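Unit 4: The Desk
Handout to go with the lecture. Bring it back for the studio session, with your own notes in the margins.

We spent the last unit on chairs, and chairs get all the love. They have museums, posters, collectors. The desk gets a paragraph near the back of the book, and I think that's a real shame, because a desk will tell you more about how people worked in a given period than almost any other piece of furniture. It shows who was trusted with paper, who had to be watched, who got a lock and key, and where the light came from. So this is a whole lecture on desks, and I could happily have given you two!

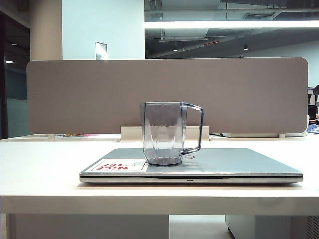

Department of Interior and Furniture Design, Gudus College
Furniture in Use, Room 142

1. Before the desk stood still

For a long time the thing people wrote on was portable. A scribe's slope was a box or a board with a slanted top, and it went on whatever table was handy. The slant did a real job. A quill is happiest on a tilted surface, the ink flows more evenly, and you can read a big page without hanging your head over it. Look at paintings of scholars at work and you'll see slopes and lecterns everywhere, often with a book held open on one and the writing going on at another.

The box kind had a hinged lid, with room underneath for paper, pens, wax and letters. Keep that combination in your head (a surface that is also a door to something), because it comes back again and again, right up to the furniture you are sitting at now.

2. The desk as a cabinet

Once writing boxes were set on stands, and the stands grew drawers, we get the big cabinet pieces. Words to know:

Bureau -- a chest of drawers with a sloping front that drops down to make the writing surface. In American use the word later slid over to mean a bedroom chest, so watch out for it in older inventories.

Secretary -- a bureau with a bookcase or cupboard on top. Tall, heavy, often the most expensive thing in the room.

Pigeonholes -- the small open compartments inside. Letters were folded and stored in these before flat filing took over.

Fall front -- a vertical panel that drops forward to become the desktop. Closed, the whole piece looks like a cupboard.

What I love about these is how completely they can be shut. You could be in the middle of the messiest job of your life, guests arrive, up goes the lid, and the room is a parlor again. If you've ever worked at a kitchen table and had to clear it for dinner, you'll feel the appeal right away.

3. The pedestal desk and the rolltop

The pedestal desk puts a flat top over two stacks of drawers with a gap for the knees. It is wide, it has a front and a back, and it faces people. A partners' desk is the double version, with drawers on both sides so that two people can sit across from each other and share the surface.

Then the rolltop, which is the bureau idea brought into the business office. A curtain of thin wooden slats glued to cloth (this is called a tambour) runs in a curved groove and closes over everything. On many models, closing the curtain locked the drawers too. It was sold as a complete system: a place for each kind of paper, everything within reach, one key.

It fell out of favor for reasons that are great to argue about in seminar. Loose papers multiplied and outgrew the pigeonholes. The filing cabinet took over storage, and it belonged to the office, where the pigeonhole had belonged to the clerk. Managers also began to prefer flat, open desks in rows, where work in progress could be seen at a glance. Ask yourself who gains from a desk you can't close.

4. The flat top and the big room

With the flat steel desk we arrive at something close to the present. Drawers shrink or move away. The top gets a hard-wearing surface, first linoleum or similar, later plastic laminates. The typewriter brings its own trouble: keys need to be lower than a comfortable writing height, so we see side wings, drop wells and little wheeled tables added to suit the machine.

Our case study is the Kröger line, and you have the copied catalog pages in your packet. Spend time with the plan drawings as well as the pretty ones. The desk is drawn from above, as one tile among many, and the chair hardly appears. Compare that with the Bollorard pages, where every desk is shown alone, from the front, with a lamp on it. Same basic object, and two completely different ideas about who the customer is! One is selling to the person laying out the floor and the other to the person who will sit down.

5. Wires

My favorite part of the lecture, and I know how that sounds.

For most of its life a desk had no connection to the building at all. You could pick it up and carry it off. Then came the lamp, the telephone, the electric typewriter, the computer and its screen, and suddenly the desk was tied to the wall. Designers handled this in several ways:

Grommet -- a round hole in the top with a plastic or metal collar. Cheap and easy, and always in the wrong spot.

Cable tray -- a trough or basket hung under the rear edge, to keep slack off the floor.

Spine -- a channel running down the middle of a shared bench, with desks hanging off either side.

Access box -- a recess let into the top with a lid that can be lifted.

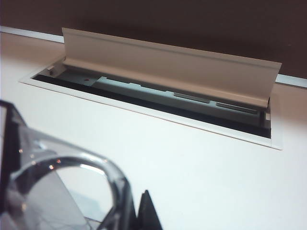
Cable access box in a white desktop, with its lid standing open.

See how far we've come back to the writing box? A surface, a hinge, a compartment. The old compartment held letters and sealing wax and the new one is meant for cords, but the urge is the same one: keep the working parts close and be able to hide them. When you draw your own version in studio, think hard about the lid. Which way does it open? Can it be lifted with one hand? Does it close with a cable running through it, or does the cable hold it up forever? Where do crumbs go? (They always go somewhere.)

The Dusska sample boards at the back of the studio include edge profiles and lid hinges. Handle them. Open and close each hinge a few times with your eyes shut and write down the words that come to you. Stiff, loose, grabby, smooth -- all useful.

6. Does the desk still need to be a desk?

Once the machine can be folded shut and carried, the desk is free of it again.

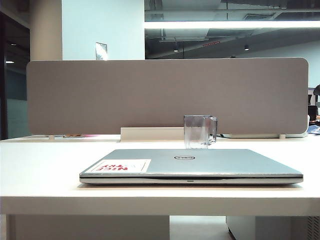
In a way we're back in section 1, with a portable slope that can be set down on any table. Plenty of firms have taken this to mean that no one needs a desk of their own, and the shared bench is the result. Others have gone the opposite way and put their money into height adjustment, so that one desk can fit many bodies over a day.

I don't have a settled view and I'd love to hear yours. What I would ask you to notice is personal territory. Give people a plain surface for a week and see what they do with it. The photo, the plant, the mug that must stand just there, the sticker. Where there are no drawers and no lock, people mark their ground with small things, and a good designer leaves room for that.

Studio task

Choose one desk you use often. Measure the height, depth and width of the top, and the space for your knees. Make one plan and one front elevation, both on the same sheet, in pencil. Add a second plan showing where your hands and elbows go in the course of an hour's work. Then write a page on one thing the desk expects of you that you had never noticed before.

The session runs 65 minutes and the pin-up takes most of it, so have your drawings finished when you arrive. The task counts for 8 points toward your unit grade. Tape measures are in the top drawer of the plan chest. Please bring tracing paper; we will be laying your plans over one another.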